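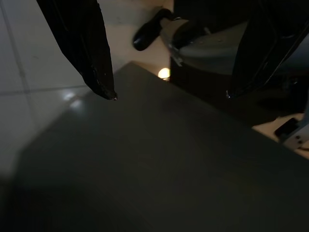 Questions I get about booking Kindico

How many people fit in the room?
29 seated for a meal, a few more if it's a standing-around kind of party. I've tried squeezing in extra tables and it just makes everyone grumpy about getting to the restroom.

What does it cost?
155 dollars an hour, with a three-hour minimum on Saturdays. Tables, chairs and the sound system are included - dishes aren't, so bring your own or ask me for the rental list.

Can we bring our own food?
Yes, please do! I don't cook (you wouldn't want me to). If you'd like it catered, Thierry Leclerc does most of our birthdays and his little cheese pies go fast.

What about music?
Play whatever you like until 10, then I have to turn it down for the neighbors. Live bands are fine up to five players.

Do you do kids' parties?
All the time. No confetti and no slime, though - I'm still finding glitter from December.

How do I hold a date?
Email me and I'll send a one-page agreement. The deposit is half, and you get it all back if you cancel at least 10 days ahead.

Where do we park?
Behind the building, off the alley. The street out front is permit only after six.

Last updated Feb 23, 2025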